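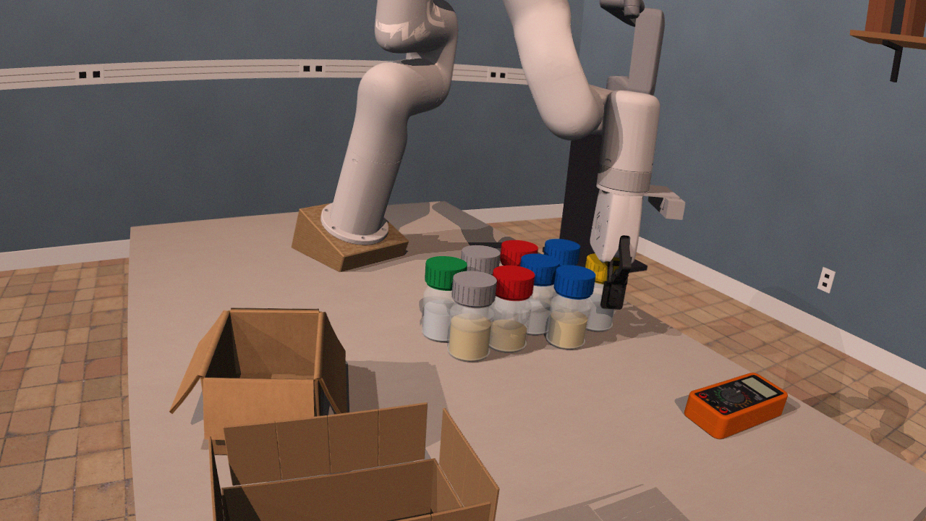

Motion Planning Software Engineer (packing and clutter), Travow

Posted 2023-05-14 by the planning team at Travow

Travow is looking for a software engineer to join the group that writes the motion planning and grasp selection code for our packing cells. The job is permanent and full time, based in our Allirgate office, with as many days at home as you can reasonably make work once you have settled in. We would like you to start in October, though we can wait a little for the right person and we can also move faster if you happen to be free.

We make software for single-arm packing stations. Our customers are mostly small and mid-sized suppliers of lab and craft goods, the sort of place that sends out a box with a few bottles of one powder, a jar of another and a tool or two thrown in, and then never sends out that exact box again. Fixed automation does badly with that kind of work. An arm with a decent planner can do well with it, and after a good deal of stubbornness ours is getting there.

The hard part is picking from a tight group. When bottles stand shoulder to shoulder there is very little room for a finger to go down between two caps, and the bottle you want has a habit of being in the middle. Our planner, which we call Marchal, has to decide which one to take first, which way to turn the hand, how far to lower it, and what to do when every choice looks bad. Then it has to carry the thing over the upright flaps of an open carton and put it down inside without knocking anything over. We have spent a long time on this and we are still fond of the problem, which we take as a good sign.

Nearly all of that work happens in simulation first. Our simulator layer is called Drevico, and it builds tabletops full of containers, boxes and odds and ends, changes the arrangement, and runs the same planner code that ships to customers. The nightly set is 500 layouts. Of those, 413 finished with every item packed on the run we did before writing this ad, and a fair part of your first months would go into understanding the rest. Some are real planner faults, some are contact settings in the simulator that want another look, and a few are layouts that a sensible person would refuse to attempt. Telling these apart is slow and oddly satisfying work.

What you would be doing

You would own a good piece of Marchal, beginning with the code that orders the picks. At present it scores each candidate by clearance, reach and the cost of the path, and picks the best score. That works nicely when things are spread out and gets short-sighted when they are packed together. We would like it to look a few moves ahead, and we have some half-finished ideas on how, all of which you are welcome to throw away.

You would work closely with the perception people on what the planner gets told. Clear containers are a nuisance for depth sensing, and the estimates we get for them are often good on the cap and poor on the body. We currently pass along one pose per object with a confidence number attached, and everyone agrees that the planner ought to be using a richer description than that. What it should look like is an open question, and you would have a real say in it.

You would also look after some of the plumbing. There is collision checking to speed up (flaps on open cartons are thin, they bend, and our current model of them is more cautious than it needs to be), there are replay tools that need some love, and there is a test suite that takes longer than any of us would like. We all take turns with this sort of thing, and it doesn't get handed to whoever joined last.

Every so often you would visit a customer site, usually for a day or two, to watch the software run and talk with the people who use it. These trips are planned well ahead, and we pay for travel, meals and a decent place to stay.

What we hope you bring

You should be comfortable writing C++ that other people will have to read, and you should be able to get around in Python, as our scene generation and most of our analysis scripts are written in it. You should know the basics of arm kinematics and have worked with at least one sampling-based or optimization-based planner, at work, at school or on a project of your own. If you have only used a planner as a library and now want to see how one works on the inside, please do apply – two of us started that way.

It would help if you have used a physics simulator in anger and formed opinions about contact. It would also help if you have done task and motion planning, or worked with uncertain object poses, or run large batches of simulated tests and had to make sense of the results the next morning. We don't expect all of this from one person and we would rather read an application from someone who has done one of these things carefully.

We don't ask for a particular degree. We do care about clear writing, because we make a lot of our decisions in short written notes, and we care about how you treat people who are having a bad day with a bug.

Who you would be working with

There are 11 of us at Travow, and 5 of those are on the planning team. We sit near each other when we are in the office and keep a long-running chat going when we aren't. Code review is friendly and thorough, sometimes to the point of wandering off into a discussion of naming, and we try to get comments back to you on the same day. We have one planning meeting each week and do our best not to add others. When a release is near we get busier, but we don't make a habit of late nights, and anything you work over the usual hours is taken back as time off.

New people get a partner on the team for the first few months, someone to ask the small questions that feel silly in the group chat. Your first task will be a little one, chosen so that you touch Drevico, Marchal and the nightly reports and see your change go all the way through. After that we'll sit down together and work out where you would like to go next.

How to apply

Please send a résumé and a letter to the address at the foot of this page, with "Motion planning" in the subject line. The letter can be short. We would like to hear about a planning, control or simulation problem you worked on, what you tried, and what you would do differently now. Links to code are welcome but not needed, and we know that plenty of good work sits behind a company's doors.

If your application looks like a match, we'll set up a phone call so that you can ask us questions too. After that comes a paid exercise. We send you a handful of saved Drevico layouts in which the planner gets stuck, along with the logs, and ask you to write up what you think is going on. You don't have to fix anything. Take an afternoon over it, whenever suits you, and then we'll talk it through with you as we would with a colleague. The last step is a visit to the office, with lunch, where you meet the rest of the team. We cover the cost of getting here.

We reply to everyone, including those we can't take further, and we are glad to give a few words of feedback if you'd like them. The salary range is in the information sheet we send back as soon as your application arrives, and you can also write and ask for it first. If you need any changes to the process, such as written questions ahead of a call, a different format for the exercise, or a ground-floor room for the visit, just tell us and we'll arrange it.

We'll keep the ad up until the position is filled. If you have read this far and are still not sure whether you fit, write to us anyway with your questions – we enjoy those letters and will answer them properly.

Contact: jobs desk, Travow, Allirgate | © Travow 2023 | Back to top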